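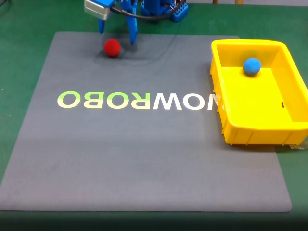
Harnlow Small Objects

README, last updated Friday, December 24, 2021

Harnlow is a set of tabletop pictures of small everyday things: balls, trays, blocks, cups and lids. Each item is placed on a mat and photographed from a short distance. The set was put together for sorting and naming tasks.

Contents

The set has 40 items in 3 groups – soft, hard and containers. Small balls go under soft if the surface is fuzzy or foam-like. Plastic trays go under containers, even when they are empty. There are nearly 100 pictures in all.

Mats and surfaces

Mats are listed by color only. Printing on a mat is not part of the label, and mirrored lettering is left as it is. Please do not flip pictures to make words readable, as left and right matter in the position notes. Smudges and streaks have not been retouched.

Labels

Each item has a color, a shape and a position on the mat. If two items overlap, the one on top is listed first. Shadows are not labeled.

Changes

The Tresine list from November has been merged in, and two duplicate entries were removed. Ursu names are kept in a separate column.

Known problems

Some reds are close to orange in the older entries. Position notes for the Beter trays are incomplete.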